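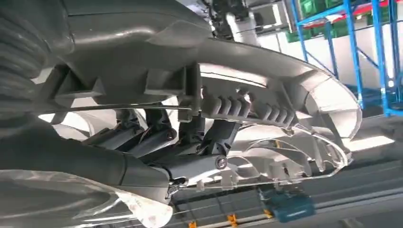 Home Kitchen Laundry Workshop Garage Ask a Question

Getting a Grip on the Workshop

The usual advice for a messy workshop is to throw half of it away. I tried this in December and spent most of the following month buying it back. What follows is what I do now.

Bolts and screws

Stop saving them by size. You will never measure them, and the jar marked "medium" will hold everything from watch screws to something off a tractor. Save them by what they came out of. A sandwich bag marked "old bed, guest room" is worth more than a cabinet with 30 little drawers, and I say that as the owner of the cabinet.

When you take something apart, put each bolt back in its own hole, two turns, as soon as the part is off. It feels fussy. It is much less fussy than lying on a garage floor with a flashlight, asking a bolt to be reasonable.

If a bolt won't move, put penetrating oil on it and go have lunch. Most people skip lunch and go straight to the longer wrench, which is how you end up with a bolt in two pieces and a reason to visit the hardware store.

Oil, and the stuff people think is oil

The spray can everybody owns is fine for driving out water and loosening rust. It is poor company for a hinge in the long run, as it thins out and leaves the hinge dry again. Use a light machine oil on anything that pivots, one drop, and work the joint back and forth before you wipe off the extra. My neighbor Waldemar Tokarz oils his garage hinges until they drip on the car, then polishes the car. He says both look great.

Rods and slides want a clean rag first. Oil over old grit makes a very good grinding paste, and you didn't need one.

Rubber goes nowhere near any of this. Petroleum oil makes many kinds swell and go gummy. Use silicone, sparingly, and not on anything you plan to walk on or paint.

Cords and hoses

Don't wrap a cord around your elbow. It puts a twist in every loop and the cord remembers. Make loose coils, turning the cord a little between your fingers as you go, and tie it with a strip of old bike tube.

Shop vac hoses hold dust in every ridge. Take the hose outside, stretch it, and shake it like it owes you money. Then rinse with the garden hose and hang it with both ends down until it is dry all the way through, which will be later than you think.

The bench

Keep a third of it clear — not for projects, just clear. Things will arrive there anyway. I put a strip of tape across mine at the one-third mark and the junk stops at the tape maybe four days out of seven.

A magnetic tray is worth the money. A muffin tin is nearly as good and free if you are quiet about it.

From the mailbag

Nazmiye Aydoğan asks how to get the squeak out of a vise. Open it all the way, brush the screw thread with an old toothbrush, wipe, then grease it. Please mark the toothbrush.

Ailbhe Doherty wants to know if gray paint hides grease on a tool cabinet. It does, up to the moment you lean on it in a white shirt.

Next time: sharpening chisels, and where to keep the bandages.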